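Provanier Two-Arm Bench: Build Guide
Posted in May by Emese Barta
12 shares | 4 comments

Section 3: Tape Grid, Wrist Camera and First Moves

By now both arms are bolted down, the controllers talk to each other, and you've probably jogged each joint back and forth a few times just because you can (we all did, at Pukthorpe we lost an entire evening to it). This section gets you from there to moving things around on the board, and it's my favorite part of the whole build!

You'll need a roll of blue painter's tape, 24 mm wide, a long straightedge, a soft pencil, and a few kitchen items to move around. Bowls are great. So are plates and small baskets. Leave glass at home for now.

3.1 Laying the grid

1. Put both arms in their park position and press the emergency stop on each pendant. You'll be leaning over the board for a while.

2. Wipe the surface and let it dry.

3. Mark the reach limit of each arm in pencil. On our build that's 630 mm from the center of the base plate. Yours may differ if you used other link lengths in Section 2.

4. Run the long strips first, from the near edge toward the arms. Press the tape down with a thumb as you go. Don't stretch it.

5. Run the cross strips over them.

6. Name the cells. Letters go left to right and numbers go away from you, starting at the near edge. Type the names into the cell map in Ilari, our little control program, and save.

Note: The tape doesn't have to be perfect. A wavy line is fine! Ilari measures from the arm bases, and the grid is there so that two people can say "put it in B2" and mean the same spot. If you want precise corners, use a printed calibration sheet as well.

3.2 Wrist camera

7. Clip the camera into the Marchuk bracket and tighten the screw until the bracket stops turning by hand. Leave enough slack in the cable for a full wrist rotation.

8. Release the emergency stops. Set speed to the lowest step on both pendants.

9. Open the gripper all the way. Move the arm over the grid with the wrist pointing straight down, and bring up the live view.

10. Set a bowl on the board ahead of the fingers. You want both fingertips in the view along with the bowl and some tape on either side of it. 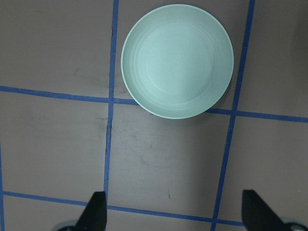
11. Adjust the exposure until the rim of the bowl stands out from its inside wall. Pale dishes wash out fast under a ceiling light, so turn it down further than feels right and then come back up a little.

12. Lock the exposure. Auto mode will hunt every time the fingers close, and your recordings will pulse like a disco.

Caution: Keep your hands out of the reach circles whenever the emergency stops are released. Move the bowl only after you've pressed stop. This goes for the arm you aren't using, too.

3.3 First moves

13. Pick one arm and leave the other parked well back. Both arms share the middle cells, and Ilari won't plan around the second arm until you've finished Section 4.

14. Lower the open gripper slowly over the rim of the bowl, one finger inside and one outside. Stop above the table and check the height in the live view.

15. Close gently, lift by a finger's width, hold, and set it down again. Go ahead and cheer. Then do it again from a different cell.

16. Swap in something with a stiffer edge, such as a steamer basket. Put something small in it and try lifting only the small thing.

17. Keep both pendants on the side table, within arm's length, with the stop buttons facing you. Cups and dishes you aren't using can live there as well.

18. When you're happy, switch on logging. The log holds 3000 entries and then overwrites the oldest, so copy it out before you go home if you had a good run. 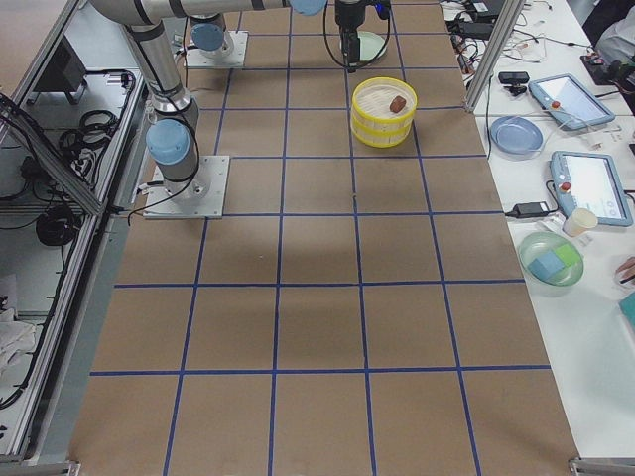
A reader of the first version of this guide asked whether the grid could be left out entirely, given that the arms never look at it. In the same message came the argument that tape only peels up at the crossings and catches on the fingertips, and that pencil marks at the corners would do the job.

Pencil marks do work, and if you build alone you may well prefer them. We share our bench, and calling out cells across the room has saved us so much fumbling that I'd re-tape it every month if I had to. For the peeling, press the crossings down again before each session and replace any strip that has started to curl. Keep the fingertips a little above the board during sideways moves and they won't snag.

3.4 If something's off

Live view freezes when the wrist turns: the cable is too tight. Go back to step 7.

Bowl slides away as the fingers close: one finger is touching first. Center the gripper on the rim and close more slowly.

Arm stops short of the far cells: check the pencil circle from step 3. The cell is probably outside it.

Log is empty: logging switches off when you change the speed step. Turn it back on.

Next: Section 4, Teaching Two Arms to Share

Questions about this guide: leave a comment or ask for Emese at the Pukthorpe workshop
© Provanier Build Guide
Back to top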